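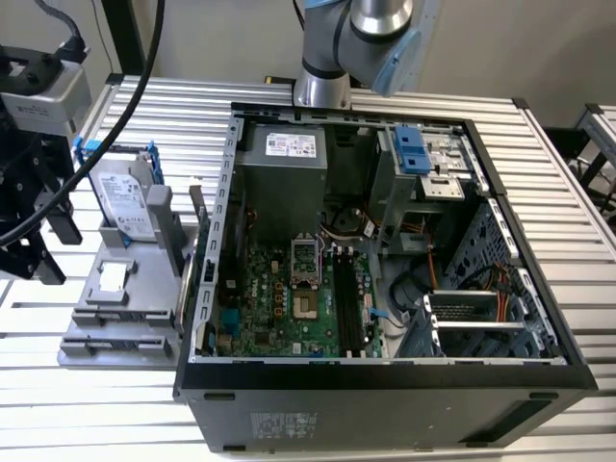 Kostport

Kostport gets recipes out of old recipe programs and into plain text files that you can read, search, print and keep. It comes with the Killholm Cards, a collection of 4000 household recipes typed up from index cards, exercise books and the backs of envelopes, all free to cook from and to play with.

If you have a folder of recipes from a program that stopped working years ago, please try it! Getting a lost gingerbread back is a lovely feeling, and it's the reason most of this code exists.

Contents

What you get
Getting started
The Kos format
The Killholm Cards
Running it on an old desktop
Known problems
Helping out
Licence

What you get

kostport, the command that reads an old recipe file and writes new ones
kosview, a small local web page for browsing and searching
koscheck, which looks through your recipes for missing amounts, odd units and steps that mention an ingredient that isn't in the list
The Killholm Cards, in the cards folder

Everything runs on your own machine. There is no account, and the program never goes online once it has been installed.

Getting started

Unpack the archive anywhere you like, open a terminal in that folder and run the install script. Then point kostport at your old file:

kostport import myrecipes.zus --out recipes

You'll get one text file per recipe, named after the dish. Two recipes with the same name get a letter on the end, so a family with several people's scones ends up with scones, scones-b, scones-c and so on. Nothing is ever overwritten unless you ask for it with --replace.

It reads 3 kinds of file at the moment: Zustora exports, Zustora backups, and plain comma-separated tables with a heading row. Zustora backups are the awkward ones. The program kept its notes in a separate block at the end of the file, so for a long time we got beautiful recipes with all the scribbled advice missing. That works now, and the scribbles are often the best bit (one of ours just says "Less nutmeg. LESS.").

To look through what you've imported:

kosview recipes

Your browser should open by itself. Search understands "with" and "without", so "apple without cinnamon" does what you'd hope.

The Kos format

Kos is deliberately plain. A recipe is a text file with a title, a few facts, a list of ingredients and a list of steps, with a blank line between each part. A whole one looks like this:

Title: Oat biscuits
Makes: one tray
From: blue exercise book

oats, 2 teacups
plain flour, 1 teacup
butter, a good lump
syrup, 1 tablespoon

Melt the butter and syrup together.
Stir in the oats and flour.
Press into a greased tray and bake in a moderate oven until golden.

Notes go at the bottom and begin with the word Note and a colon. You can have as many as you like. Amounts are kept exactly as they were written, which means "a good lump" stays a good lump. If you want grams as well, put them in square brackets after the original and kosview will show either one, with a switch at the top of the page.

We did argue over whether to turn teacups into millilitres. Teacups won.

The Killholm Cards

This is the part we're proudest of. The collection began as one tin of cards from a kitchen in Killholm and grew as neighbours heard what was going on and turned up with carrier bags. Baking makes up the largest share by far, then jams and pickles, then soups. There is very little meat, and the fish recipes are nearly all herring.

Each recipe has been typed up once. A set of 700 has also been compared line by line with the original by a second reader, and these carry the line "Checked: yes". If you're doing anything where accuracy matters, start with those. Old spelling has been left alone, including the splendid "marmerlade".

Fields in every file: Title, From, Checked, and either Makes or Serves. Fields you may come across: Season, Oven, Keeps, Note.

Things to bear in mind. The cards come from one small place and tell you what people there thought worth writing down, so everyday meals are thin on the ground. Some of the methods for bottling and preserving are out of date and shouldn't be followed for food you plan to store. They are marked "Keeps: see warning", and kosview shows a yellow bar over them. Names of card writers have been taken out of the From line, as have a few remarks about other people's sponge cakes.
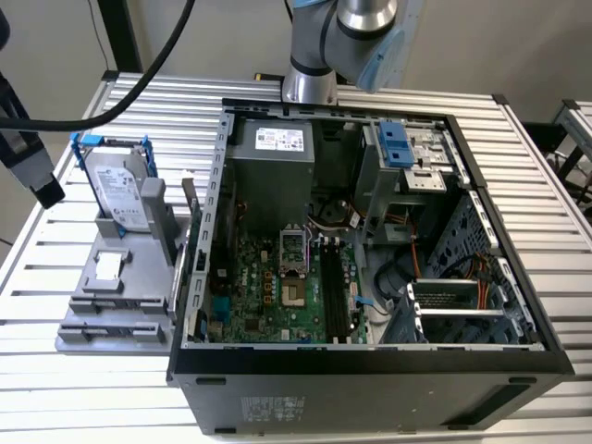
Running it on an old desktop

Kostport is happy on very modest machines, and a retired desktop makes a brilliant kitchen or village hall recipe server. It needs 4 GB of memory to index the full collection in one go. With less, add --slow to the index command and go and put the kettle on.

If you're bringing a tower back into use, do the hardware jobs first: unplug it, press the power button to drain what's left, clear the dust from the fans, and check that the memory is firmly seated. Copy anything you care about from the old disk before installing a new system on it. We've heard from several people who found their long-lost Zustora backup on exactly that disk, usually in a folder called "misc".

To let other devices in the house see the recipes:

kosview recipes --share

The address to type into your tablet is printed in the terminal. Anyone on the same network can read the recipes but can't change them.
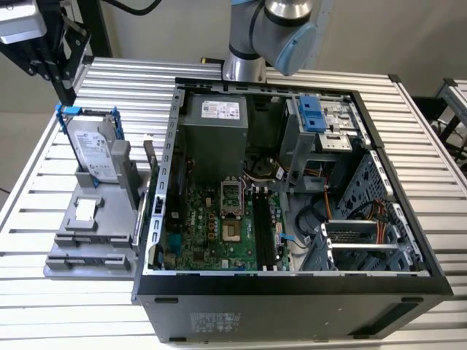
Desktop tower lying open, side panel removed.

Known problems

Fractions typed with a slash and no space (11/2) are ambiguous. koscheck flags them and leaves the fixing to you.

Zustora exports with pictures in them import fine, but the pictures are dropped. We'd love to sort this out.

Printing from kosview cuts long titles short on A5 paper. A4 is fine.

The "without" search doesn't know that marzipan contains almonds. Please don't use it to check for allergens. Read the recipe.

Helping out

Yes please! The most useful thing by a mile is second-reading. You pick a recipe from the unchecked pile, compare it with the scan, fix what needs fixing and change the Checked line. It takes a few minutes and makes you very hungry. Instructions are in cards/reading.txt, and new scans go up on Thursday evenings.

Files from recipe programs we don't support yet are welcome too, even broken ones. Send a small sample and tell us what the dish ought to be.

Licence

The code is under the MIT licence. The Killholm Cards are in the public domain where that's possible and CC0 everywhere else. If you bake something from them, add a Note to the file and send it back to us.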